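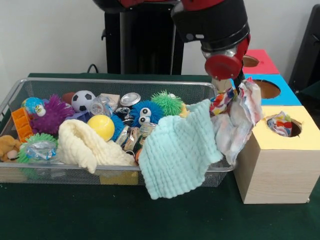 Skip to content

Search this site
Search

Goodwin opens spring toy and household sort-out to all Titstead families

Free baskets, sorting boxes and drop-off points available through the end of the program

TITSTEAD, May 8, 2019 — Goodwin, the home storage and reuse company, today opened its spring sort-out program to every household in Titstead. The program began in March as a trial with 53 families. It gives each home a wire mesh basket, a set of wooden sorting boxes and a printed guide to clearing out mixed clutter from playrooms, bedrooms and kitchens.

The company said the trial showed a clear need for help with one kind of mess in particular: the container where everything ends up together. Families who took part described baskets and bins that held balls, stuffed animals, dish towels, drink cans, food wrappers and small boxes, all in the same pile. Most said they had stopped looking for things in it and bought new ones.

"Parents told us they knew the toys were in there somewhere," Goodwin said in a statement. "They also knew there was trash in there, and laundry. They wanted an easy way to take it apart without giving up a whole afternoon."

How the program works

Each household starts with one full basket. It can be packed with whatever is already lying on the floor or at the bottom of a closet. The family sets the basket on a table, with the sorting boxes beside it, and takes items out one at a time.

The boxes are wooden cubes. Each has a colored top with a round hole, in yellow, blue or red. Goodwin suggests using yellow for cloth, blue for small toys and red for anything that should leave the house, but families are free to choose their own system. Children in the trial often picked a different one, and the company reports that this caused no problems as long as everyone at the table agreed before starting.

Cloth comes out first. Towels take up a lot of room and tend to hang over the sides of a basket, so the things under them are hard to see. Small cloths and printed fabric can be pushed through the hole in the top of a box. Larger towels should be folded and set to one side for the wash.

Next come cans, can lids, plastic cups, small bottles and wrappers. Adults should handle metal lids and crushed cans, which can have sharp edges. Clear plastic is easy to miss when it lies on top of something brightly colored, and the guide asks families to check around spiky rubber balls, where it tends to catch.

Toys are left for last. By that point the basket usually holds only balls, plush animals and plastic pieces, and children can do most of the work themselves. Soccer balls and other items too big for the box openings go back into the basket, which then becomes the regular place for them.

Results from the trial

Goodwin asked the trial families to keep a short record of what they found. Over 33 of the households sent in a completed sheet. Towels and small cloths were the most common items that did not belong with the toys, followed by empty drink containers. Several families also listed single socks, batteries, and parts from board games they no longer owned.

The average session took less than an hour. Families with children under seven took longer, mainly because the children stopped to play with what they found. The company has changed the guide as a result and now recommends splitting the job into 2 short sessions for younger children, with the cloth and trash removed in the first and the toys sorted in the second.

Some of the feedback was less favorable. A number of families said the first version of the guide was too long, and others wanted a basket with handles. The guide has been cut down to a single folded sheet. A basket with handles is being tested and may be offered later in the year — Goodwin has not set a date.

Drop-off points

Items that families no longer want can be taken to any of 7 drop-off points in Titstead. Clean plush toys, balls and plastic toys in working order will be passed on through Rudia, a local toy lending library. Towels and cloths that are too worn to use will go to Zakine, a textile recycler that turns them into cleaning rags and padding.

Rudia asks that toys be wiped down before they are dropped off. Plush animals should be washed and fully dry. Balls that have gone flat will be accepted if they can be pumped up again, but split or cracked ones will not. Spiky rubber balls should be rinsed under the faucet and checked for hair and lint.

Zakine accepts towels of any color or weave, including waffle and terry, with or without stains. Cloth that has been used with paint, oil or strong cleaners cannot be taken.

Cans, lids and bottles should go out with regular household recycling. The drop-off points are not set up to take them.

How to take part

Titstead residents can pick up a basket and a set of boxes from the Goodwin store during opening hours. One set is available per household while supplies last. There is no charge, and the sets do not have to be returned. Families who already own a suitable basket may ask for the boxes and guide only.

Large print copies of the guide are available at the counter on request.

About Goodwin

Goodwin makes and sells baskets, boxes and shelving for the home. The company is based in Titstead and runs a repair and reuse service for its own products.

Press contact: Goodwin Press Office, Titstead

We use cookies to improve your visit. By continuing to use this site you accept our cookie policy. Accept

© 2019 Goodwin. All rights reserved. | Contact | Privacy | Back to top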